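Tolerance

The parts cage at Surkex closed at 4. Azucena Contreras signed for the gear at ten minutes before and carried it to the bench in a folded shop rag.

It was a spur gear, straight-cut, longer than it was wide, bored through the center. The order called for a hardened replacement for the Nikby press, which had been down since February. The old gear had lost two teeth. She had found one of them in the sump.

She ran a thumbnail across the front face and felt the tooling marks. A few tips still had a trace of burr. She set out a fine stone and a bore gauge.

"Houshang wants it in tonight," said Fabrice Marty from the doorway.

"Houshang can wait for the shaft to be measured."

"The drawing gives the shaft."

"The drawing is 76 months old — the shaft has been turned down since."

He stayed where he was. His father had run the press before him and had cut the first keyway by hand, badly. Nothing in the file mentioned it.

She zeroed the gauge, lowered it into the bore, rocked it and read the dial at the low point. She wrote the number on the rag, then took the reading again.

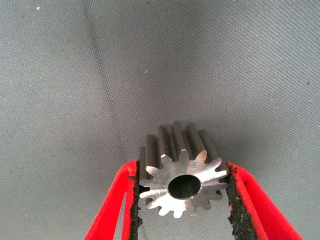 The second reading agreed with the first. Azucena picked up the micrometer and went out to the press to measure the shaft.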